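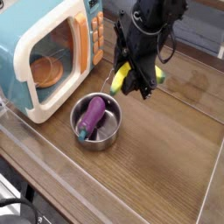
Toy microwave and a small steel pot.

I gave up the allotment in June. I'd had it 18 years, and the walk up the hill had got too much for my knees. Senan Moynihan took over the shed and the water butt, and I kept the good fork.

The waiting list stood at 226 when I handed in the key. When I joined, you could have a plot the same week.

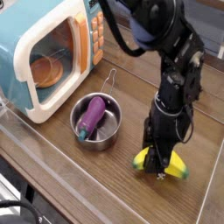
The saucepan, by the blue microwave.

Birgit Rieger has asked what I'll do for beans. I shall buy them, or grow a few in tubs by the back door.
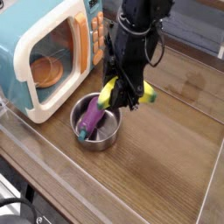 What I grow now

Two tubs of runner beans, a tub of chard and some mint. The chard bolted. I sowed it too early and will try again in August.
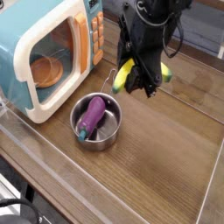
The slugs are worse here than on the hill. I go out at ten at night with a torch and a bucket, and copper tape has made no difference to them. I tie bright wool to the canes so I can find them in the dark, and orange like the handle on that toy microwave shows up best. The mint they leave alone.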